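2023-07-16

Spent the morning on the Milotside page for the visitor guide and I'm still not happy with the opening. Manaia's draft has it as "a charming port town," which could be anywhere, so I cut that and started with the river and the ferry steps instead. Much better!

Distances next. The old text puts Milotside 376 km from Mirani by road, but Tharun drove it in April and got 359 -- I think the old number went the long way, through Trotholm. Using 359 until somebody shows me a map that says otherwise.
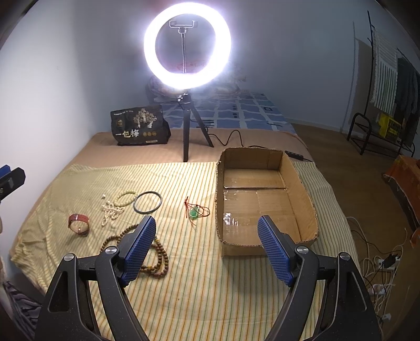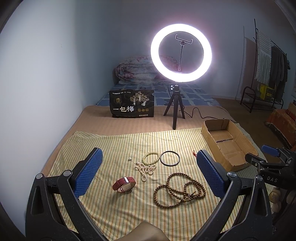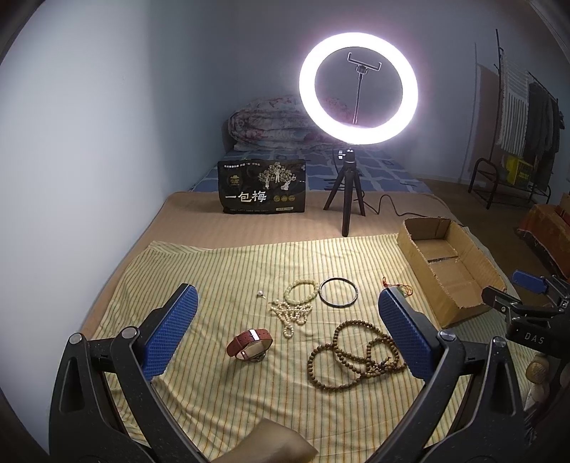

Pearls and the striped cloth.

Still to sort out: the getting-around section. Žofie says the night bus to Trotholm now leaves from the market side of the square (we have it at the station, oops), and there are only 2 a night. Need the stop name. Also the climate paragraph says "mild" three times in four lines, my fault.

Lachlan wants the history kept under 100 words. I'm at nearly double that and I like all of it, so I'll probably move the timber wharf bit down to sights and hope he doesn't mind -- it reads fine there anyway.

Shona has the hotel list. Ask her whether the place on the hill has reopened before I write anything about the view.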